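Skumgate Gallery: Work at the Bench, and the Rules That Go With It
Words by Anwara Saha
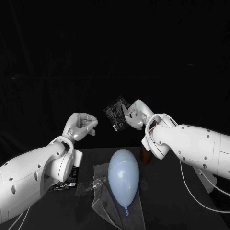
I was asked to write two or three kind paragraphs about the Clusell handling rules and leave it there. I have been reading the Clusell handling rules since May, and kind is going to be a stretch. So the text on this page is longer than our gallery pages usually run. Skip to the comments if you only came to look.

Some background for visitors. Clusell is a set of good practice rules for two-armed robots that handle small everyday goods on a table. It is voluntary. You sign up, you get the binder, you follow the binder, and you may put the Clusell line at the foot of your reports. The current version was edited by Farzana Jayawardena, and it was issued on 7th March. Skumgate signed up because two of our customers wanted to see that line. I would like to say we had a better reason.

My own job is reading logs and deciding whether I believe them. That is the angle you are getting.

On the bench
Right hand on a dark printed sachet, left hand free, a pale blue balloon lying knotted on its plastic bag. Under Clusell this counts as "mixed goods, soft and flat."

What "mixed goods" means

Rule 4 says a test table should carry objects of more than one kind, and that at least one should be soft and at least one should be flat. Fine. I agree with it. A robot that has only ever met wooden blocks has not told you much about itself.

But read Rule 4 again and see what it leaves out. It doesn't ask how soft. A balloon blown up tight and a balloon that has been going down overnight are the same object on the form, and they are not the same object to a set of fingers. The same goes for sachets. A full one bends differently from an empty one, and the form has a single box marked "packet." I raised this in my first set of comments and got back a note saying the working group "considered fill state to be implicit." Implicit in what? If it matters, write it down. If it doesn't, tell me how you know.

Plastic bags are worse. The rules call them "packaging" and then say packaging should be recorded "where relevant." I have yet to meet a person who could tell me when a thin clear bag underneath the thing you are trying to pick up would be irrelevant. It slides, it sticks, and it is hard to see against almost anything. At Skumgate we now record it every time, whether or not it seems to matter. That is our own rule and it isn't in the binder.

The backdrop rule

Rule 7 wants a plain dark background and a plain dark work surface. The stated purpose is repeatability, so that a run in one building can be compared with a run in another.

I can see the appeal. I have also spent enough years around machine vision to know what happens when you give a camera an easy wall to look at. Black cloth, matte table, pale object: a bright shape on a dark field is the friendliest thing you can hand to software that is trying to find an edge. Then the same system goes to a customer whose table is light and shiny with a window behind it, and everyone is surprised.

Gergely Magyar, who sits on the rules side and is a patient man, wrote to me that the plain setup is "a floor and not a ceiling." I take his point, but nothing in the text says you have to go above the floor, and in my experience people don't. My suggestion was one extra line asking for a second series against an ordinary cluttered background, reported separately. It has been "noted for the next revision." I have a folder of things that were noted for the next revision.

Numbers I do not trust yet

Rule 11 sets the number of attempts. For a basic claim you need 65 per object. For the full claim you need 500. The Munasinghe annex, which came later and reads as if a different person was in charge that week, says 2,000 for anything described as "general handling."

Where do those numbers come from? I asked. The answer for 65 was that it had been found workable. Workable means someone could get it done before lunch ran over. It may also be a sound figure for all I know, but no one has shown me the arithmetic, and I would have thought a rulebook about evidence might include a bit.

We ran 1,207 attempts on flat packets over the spring. It was a stupid number to stop at, and we stopped because the bench was needed. I mention it for what happened to the success rate as the count went up. In the first 65 we looked excellent. By 500 we looked good. After that it wandered down and stayed there. Nothing broke and nobody changed the code. The packets got creased, the film on the table got moved about, and the machine met more of the awkward cases that a short run tends to miss. If we had filed at the basic level we would have filed a flattering figure with a clear conscience, and the Clusell line would have been sitting under it.

Cables, bottles and other things left on the table

Iresha Gamage and I disagree about Rule 13. It says that objects not involved in the task "may remain in the work area provided they do not affect the outcome." Iresha likes it. She says real tables have other things on them and a test bench should too, and that a bottle standing behind an arm is a fair part of the job.

I don't mind the bottle. I mind the word "provided." You only learn whether a thing affected the outcome by running the test with it and without it, and the rule doesn't ask you to do that. As written, it lets you decide afterward. If an arm brushes the bottle and the run fails, the bottle affected the outcome and out goes the run. If the arm brushes the bottle and the run works, the bottle was just there.

We settled on something dull. Whatever is on the table when the run starts gets written down before the run starts. Whatever happens after that counts.

Cables are treated in Rule 14, which asks for them to be "dressed so as to present no hazard." There is a sensible paragraph about people tripping. There is nothing on slack, and slack is what bothers me with arms that reach across a table. Too little and the cable tugs at the end of a long reach. Too much and you have a loop hanging where something could catch. Malsha Weerakoon drew up a simple check for us: move each arm to its far positions at low speed, power limited, with a person watching the cable and not the hand. She does it at the start of a session and again after any change to a mount. I offered it to the working group free of charge. See folder.

What counts as holding

I saved this one because it is where I get cross. Rule 16 defines a grasp as successful when the object is "clear of the surface and retained." Retained for how long? The main text doesn't say. The annex says three seconds. The reporting sheet, which is run through a program called Eten, has a box for hold time but will let you submit with the box blank. I tried it. It went through and I got a green tick.

Think about a pinch on the edge of a thin sachet. The object is up, it is clear of the table, and any single moment of it will look like a success to anyone. Whether that grip will last while the arm moves, or while the other hand comes over to help, is another question, and it is the one a customer cares about. A rule that can be met by a still moment is going to be met by a lot of still moments.

Then there is the second hand. Clusell was written for two-armed machines, and as far as I can find it never says what the idle hand has to do. Stay out of the way? Be ready? Be parked at a known position? If one hand does all the work through a whole series, are we reporting on a two-armed robot or on half of one? Farzana agreed on the phone that this was a gap. I give her full credit for that, and for picking up the phone.

Things I do like

In fairness, and because I have been told to be fair:

Rule 2, on stopping. Everyone near the bench must know where the stop is and must have pressed it that day. Short, clear, easy to check.

Rule 9, on keeping failed runs. You may not delete them and you may not rename them. I would have put it first.

Rule 18, on damage. If a hand tears, pops, spills or crushes the object, that is recorded as damage even when the task was completed. Plenty of older rulebooks forgot this one.

Will we sign up again? Probably, for the same reason as last time. The customers want the line. I would only ask those customers to request the logs along with it, and to look at the hold time box before they look at anything else.

Comments on the rules can be left below or sent to Gergely, who has said he reads all of them. Comments on my spelling go to Malsha. The next set of bench pictures goes up when the second series against the cluttered background is done, and I am not giving a date for that.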